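걷기 모임 소식지 9월호
이달의 길: Maltton에서 Fullari까지, 돌담을 왼쪽에 두고

회원 여러분, 여름을 잘 넘기셨는지요. 지난호에 그늘 많은 숲길을 소개해 드렸더니 이번에는 좀 시야가 트인 길을 알려 달라는 엽서가 꽤 왔습니다. 숲길도 좋지만 한참 걷다 보면 하늘이 그리워진다는 말씀이셨어요. 그 마음을 저도 잘 압니다. 그래서 이달에는 오래전부터 한번 써야지, 써야지 하면서 미루어 두었던 길 이야기를 하려고 합니다. Maltton 마을 끝에서 시작해 Fullari까지 이어지는 127번 길입니다. 포장된 길이고, 산을 오르는 것도 아니고, 이름난 볼거리가 있는 것도 아니어서 안내 책자에는 대개 한 줄로 지나갑니다. 저도 처음에는 그저 버스를 놓쳐서 걷게 된 길이었어요. 그런데 그날 걷고 나서 며칠 동안 자꾸 생각이 나더니, 그 뒤로는 철이 바뀔 때마다 한 번씩 가게 되었습니다.

출발은 Maltton 버스 종점에서 하시면 됩니다. 종점 건너편에 Giko라는 작은 빵집이 있는데, 아침 일곱 시면 문을 엽니다. 호밀빵도 좋고 사과를 얇게 썰어 넣은 납작한 빵도 좋지만, 저는 늘 소금 뿌린 작은 빵을 네 개 삽니다. 두 개는 걸으면서 먹고 두 개는 돌아오는 버스에서 먹겠다고 매번 다짐을 하는데, 버스까지 남아 있었던 적은 드뭅니다(같이 걷는 분이 있으면 더 그렇습니다). 물은 여기서 꼭 채워 가세요. 길 중간에는 가게가 없습니다.

빵집을 지나 우체통 있는 모퉁이를 돌면 골목이 넓어지고, 마을 집들이 하나둘 뒤로 물러나면서 그 길이 나타납니다. 제가 이 길을 좋아하게 된 까닭을 하나만 대라면 역시 돌담입니다. 모양이 제각각인 돌을 쌓아 사이를 메운 낮은 담인데, 연한 잿빛과 흰빛에 가까운 돌이 뒤섞여 있어서 얼룩얼룩합니다. 반듯하게 다듬은 돌로 쌓은 담과는 전혀 다른 맛이 있어요. 담이 가까울 때는 돌 하나하나가 보이다가, 멀어지면서 그저 옅은 띠 한 줄로 가늘어지지요. 그 담을 왼쪽에 두고 앞만 보고 걸으면 됩니다. 갈림길 걱정을 안 해도 되니 이야기하며 걷기에 이만한 길이 없습니다.
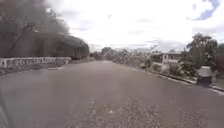 왼쪽으로 돌담, 오른쪽으로 나지막한 덤불을 끼고 곧게 뻗은 127번 길. 가까운 쪽 노면은 잔돌이 드러나 거칠다.

길바닥 이야기를 조금 하고 넘어가야겠습니다. 포장길이라고 해서 실내화 같은 얇은 신을 신고 오시는 분이 가끔 계신데, 매끈한 데만 있는 것은 아닙니다. 닳아서 속에 든 자갈이 드러난 자리가 있고, 그런 데서는 발바닥에 오돌토돌한 감촉이 그대로 올라옵니다. 저는 그 감촉을 은근히 좋아하는 편입니다만, 무릎이 편치 않으신 분은 바닥이 도톰한 운동화를 신으시는 게 낫겠습니다. 지팡이를 짚으시는 분은 끝에 고무마개를 끼워 오세요. 마개 없이 짚으면 딱딱 소리가 나는데, 혼자일 때는 괜찮아도 여럿이면 제법 요란합니다. 지난봄에 우리가 줄지어 지나갈 때는 밭에서 일하시던 어른이 허리를 펴고 한참 쳐다보셨어요. 인사를 드렸더니 손을 흔들어 주셔서 다들 기분이 좋아졌던 기억이 납니다.

걷는 속도는 정말 천천히가 좋습니다. 모임에서 여러 길을 다녀 보면 늘 앞서가는 분과 늘 뒤처지는 분이 생기는데, 이 길에서는 이상하게 다들 비슷해집니다. 앞이 훤히 보여서 그런지 서두를 마음이 나지 않나 봐요. 담에 바짝 붙어 걸으며 돌을 들여다보는 분도 있고, 하늘만 보고 걷는 분도 있습니다. 저는 돌 쪽입니다. 돌 틈을 보고 있으면 쌓은 이의 손버릇 같은 것이 느껴진다고 할까요. 큰 돌을 놓고 남은 틈에 작은 돌을 끼워 넣은 자리를 보면, 이 돌 저 돌 대어 보았을 사람의 모습이 떠오릅니다. 제가 어릴 적 살던 집 뒤에도 그런 담이 있었습니다. 할머니께서 해마다 봄이면 무너진 데를 손보셨는데, 제가 골라 드린 돌은 열에 아홉은 맞지 않아서 도로 내려놓으셨지요. 그래도 꼭 한 번은 대어 보고 내려놓으셨습니다.

그리고 나무 이야기도 해야지요. 담 뒤로는 산울타리가 빽빽하게 서 있는 구간이 있는데, 안이 들여다보이지 않을 만큼 짙습니다. 흐린 날에는 거의 검게 보여요. 그 짙은 울타리 앞에 놓이니 돌담이 한결 환해 보입니다. 울타리가 끝나는 데를 조금 지나면 둥그런 나무가 하나 나옵니다. 위가 둥글게 부풀어 꼭 밥그릇을 엎어 놓은 것 같고, 잎이 땅 가까이까지 내려와 있어서 멀리서도 금방 알아볼 수 있습니다. 우리 모임에서는 약속이나 한 듯이 '밥그릇나무'라고 부르게 되었습니다. 나무 종류를 두고는 의견이 분분합니다. 아시는 분은 제발 편지를 주세요. 다음 호에 꼭 싣겠습니다.

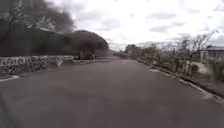 이 길은 혼자 걸어도 괜찮을까요?
낮이라면 혼자서도 무리 없이 걸을 수 있습니다. 길을 잃을 만한 갈림길이 없고 버스 종점도 가깝습니다. 다만 해가 지면 어두워지니 밝은색 겉옷을 챙기시고, 출발하기 전에 가족에게 돌아올 시간을 일러 두세요.

이런 질문을 엽서로 보내 주신 분이 한 분이 아니어서 이렇게 적어 두었습니다. 덧붙이자면, 혼자 걷는 맛과 여럿이 걷는 맛이 꽤 다른 길입니다. 혼자 갔을 때 저는 말없이 두 시간을 걸었습니다. 평소에 집에서는 십 분도 조용히 있지 못하고 라디오를 켜는 사람인데, 그날은 주머니에 넣어 간 라디오를 꺼낼 생각도 들지 않았습니다. 여럿이 갔을 때는 반대로 어찌나 떠들었는지 목이 쉬어서 돌아왔고요. 어느 쪽이 낫다고 말씀드리기가 어렵네요. 두 번 가 보시면 되지 않을까요.

날씨는 조금 흐린 날을 권합니다. 맑은 날 걷고 싶은 마음이야 다 같겠지만, 큰길 한가운데는 그늘이 없습니다. 해가 쨍쨍한 날에는 포장길에서 올라오는 열기가 만만치 않아요. 작년 여름에 고집을 부려 한낮에 나섰다가, 손수건에 물을 적셔 목에 두르고도 절반을 겨우 가서 돌아온 적이 있습니다. 흐린 날에는 구름이 희게도 되었다가 잿빛도 되었다가 하는 것을 보면서 걸을 수 있고, 돌담 색도 차분하게 가라앉아서 오래 보아도 눈이 편합니다. 비 예보가 있으면 접는 우산보다는 모자 달린 얇은 비옷을 가져가세요. 트인 데라서 바람이 불면 우산이 뒤집힙니다. 제 우산이 그렇게 두 개나 망가졌습니다.

간식을 어디서 먹느냐 하는 것도 늘 나오는 이야기지요. 의자나 정자 같은 것을 기대하고 가시면 서운하실 거예요. 우리는 보통 Deng으로 들어가는 샛길 입구까지 가서, 풀밭에 돗자리를 펴고 앉습니다. 샛길로 100미터만 들어가면 되니까 다리가 아파도 조금만 참아 주세요. Deng은 집이 몇 채 안 되는 동네인데 마당마다 감나무가 있어서 가을이면 볼만합니다. 떨어진 감이라도 주인께 여쭙지 않고 줍는 일은 없도록 해 주시고요. 여쭈면 대개는 봉지까지 내주십니다. 저는 지난가을에 그렇게 얻어 온 감을 깎아 베란다에 매달았는데, 서툴러서 반은 곰팡이가 피었지만 나머지 반은 참 달았습니다.

돗자리에서 일어나 다시 큰길로 나오면 길의 표정이 조금 달라집니다. 여기서부터는 왼편 산자락이 바짝 다가섭니다. 나무가 빈틈없이 들어찬 비탈이라 숲이 한 덩어리로 보이는데, 가만히 보면 군데군데 나무 하나하나의 둥근 윗부분이 불룩불룩 솟아 있습니다. 그 아래로는 낮고 긴 담이 계속 이어지고요. 담 너머에 가느다란 기둥이 하나, 조금 떨어져서 동그랗고 흰 표지판이 하나 서 있어서 저는 늘 그 표지판을 보면 '아, 여기까지 왔구나' 합니다. 멀리로는 나지막한 산들이 푸르스름하게 누워 있고, 길이 끝나는 듯한 곳에는 둥근 나무들이 모여 있습니다. 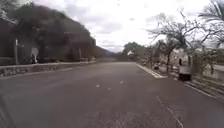 그 나무들 사이나 바로 앞에 작고 흰 건물이 하나 있는데, 저는 이 건물을 길동무로 삼고 걷습니다. 먼 데서도 하얗게 눈에 들어오거든요. 처음 걷던 날에는 금방 닿을 줄 알고 저기까지 가서 쉬자, 하고 일행을 다독였는데 걸어도 걸어도 그대로인 것 같아서 원망을 꽤 들었습니다. 그 뒤로는 그런 약속을 함부로 하지 않습니다. 대신 수수께끼를 하나씩 내기로 했어요. 먼저 맞힌 사람이 남은 빵을 가져가는 것으로 정했더니, 마지막 구간에서 지친 기색을 보이는 분이 확 줄었습니다. 수수께끼가 떨어지면 끝말잇기를 하셔도 되고, 노래를 부르셔도 됩니다. 우리 모임에는 옛날 노래를 삼 절까지 외우시는 분이 많아서 이쪽이 더 흥겨울 때가 많지요.

Fullari에 닿으면 마을회관 옆에서 버스를 탑니다. 오후 네 시 차가 있고, 그 차를 놓치면 한참 기다려야 하니 시간표를 적어 가시는 것이 좋겠습니다. 회관 앞 수돗가에서 손을 씻을 수 있는데, 물이 아주 차서 여름에는 거기에 손목을 담그고 있으면 하루 피로가 씻겨 나가는 것 같습니다. 겨울에는 장갑을 벗기 전에 한 번 더 생각하시고요. 힘이 남는 분들은 같은 길을 되짚어 걸어오시기도 합니다. 그러면 이번에는 돌담이 오른쪽에 오는데, 방향만 바뀌었을 뿐인데도 처음 보는 담 같다고들 하셔서 저도 언젠가는 왕복을 해 볼 생각입니다. 말만 벌써 몇 해째입니다만.

한 가지 부탁을 드립니다. 돌담 위에 올라앉거나 돌을 빼 보는 일은 삼가 주세요. 튼튼해 보여도 오래된 담은 어디가 약한지 겉으로 알기 어렵습니다. 아이들과 함께 오시는 분들은 담 위로 걷고 싶어 하는 마음을 잘 달래 주시면 고맙겠습니다. 또 차가 다니는 길이니 옆으로 길게 늘어서지 말고 한 줄이나 두 줄로 걸어 주세요. 뒤에서 차 소리가 나면 맨 뒤에 선 분이 크게 "차요!" 하고 외치는 것이 우리 모임의 오랜 규칙입니다. 처음 오신 분들은 그 소리에 웃음을 터뜨리시지만 돌아갈 때쯤이면 누구보다 우렁차게 외치십니다.

이달 모임은 일요일 아침 여덟 시, Giko 앞에서 만납니다. 빵을 사실 분은 조금 일찍 오세요. 회비는 없고, 버스비와 마실 물, 깔고 앉을 것만 챙기시면 됩니다. 비가 많이 오면 다음 주로 미루고, 미룰 때는 전날 저녁에 전화로 알려 드립니다. 번호가 바뀐 분은 이번 주 안에 꼭 알려 주세요. 지난번에 두 분이 연락을 못 받으시고 빗속에 종점까지 나오셨다가 빵만 드시고 가셨습니다. 죄송하고 또 고마웠습니다.

다음 호에는 여러분이 보내 주신 우리 동네 담 이야기를 모아 싣습니다. 흙담이든 벽돌담이든 탱자나무 울타리든 다 좋습니다. 글이 짧아도 괜찮고 그림만 보내셔도 괜찮으니, 이달 말까지 소식지 편집실로 부쳐 주세요.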